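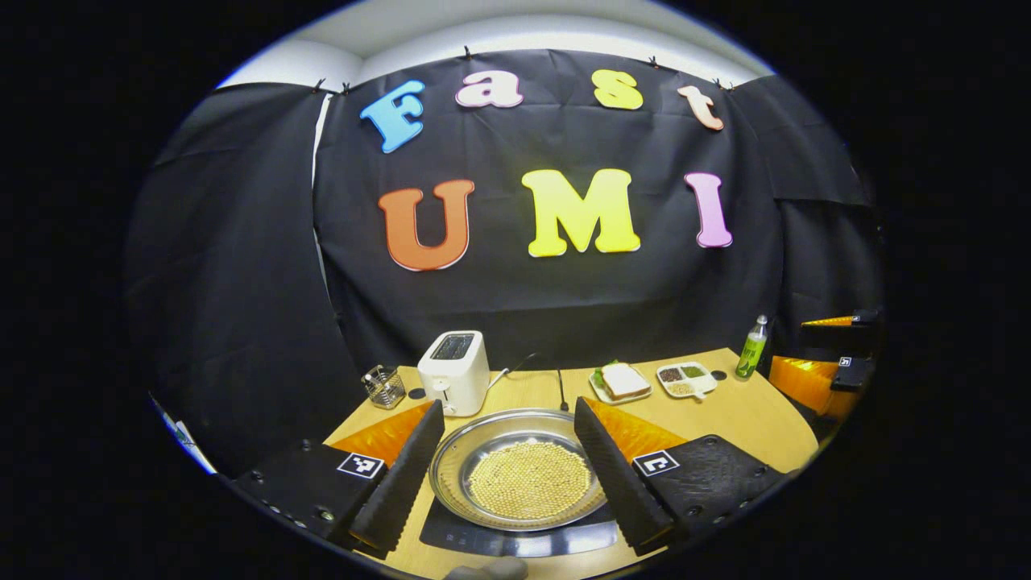

Tostadora de ranuras

La tostadora de ranuras es un pequeño electrodoméstico de cocina que dora rebanadas de pan mediante resistencias eléctricas. El pan se introduce por la parte superior, baja al accionar una palanca y vuelve a subir al terminar el ciclo. El modelo más extendido en los hogares es el de dos ranuras, a menudo blanco o metálico, que se coloca sobre la encimera o sobre la propia mesa del desayuno. En algunos países de América recibe el nombre de tostador.

Funcionamiento

A ambos lados de cada ranura hay un hilo resistivo, por lo general de una aleación de níquel y cromo, enrollado sobre láminas de mica. Al pasar la corriente, el hilo se pone incandescente y emite radiación infrarroja, que seca la superficie del pan y la oscurece por la reacción de Maillard. La palanca baja una rejilla móvil, cierra el circuito y queda retenida por un electroimán. Cuando vence el tiempo elegido, el electroimán se desactiva y un muelle devuelve la rejilla a su posición.

El grado de tueste se regula con un mando giratorio. La escala suele ir de 1 a 6, aunque los números no equivalen siempre a minutos y varían de un fabricante a otro. El modelo Skudel, de la casa Trendau, emplea una escala de 4 posiciones.

Tipos

De dos ranuras cortas: admite dos rebanadas de pan de molde. Ocupa poco espacio.
De ranura larga: sirve para pan de hogaza o dos rebanadas en fila.
De cuatro ranuras: habitual en familias numerosas y comedores pequeños. Suele llevar dos palancas independientes.
De cinta: de uso hostelero, con alimentación continua.

Uso en la preparación de sándwiches

El pan tostado resiste mejor la humedad de los rellenos. En los sándwiches fríos con lechuga conviene dejar enfriar las rebanadas unos instantes antes de montarlos, ya que el vapor atrapado reblandece la miga. También se sirven con pan sin tostar, de corteza pálida y textura blanda. La lechuga se lava y se seca bien, y se pone entera o cortada en tiras.

El sándwich se presenta en un plato llano pequeño. Los acompañamientos sueltos pueden ir aparte, en una bandeja con compartimentos que evita que se mezclen.

Utensilios asociados

Junto a la tostadora es frecuente tener un recipiente para cubiertos y utensilios finos. Los cilíndricos de malla metálica dejan pasar el aire y escurren con facilidad. Para retirar el pan atascado se usan pinzas de madera, siempre con el aparato desenchufado.

Limpieza y seguridad

Las migas caen a una bandeja inferior extraíble, que debe vaciarse con regularidad. El exterior se limpia con un paño apenas húmedo. El aparato no se sumerge en agua ni se cubre durante el uso, y el cable debe quedar apartado de las ranuras.

Véase también

Pan de molde
Sandwichera
Horno de sobremesa

Última revisión: mayo de 2025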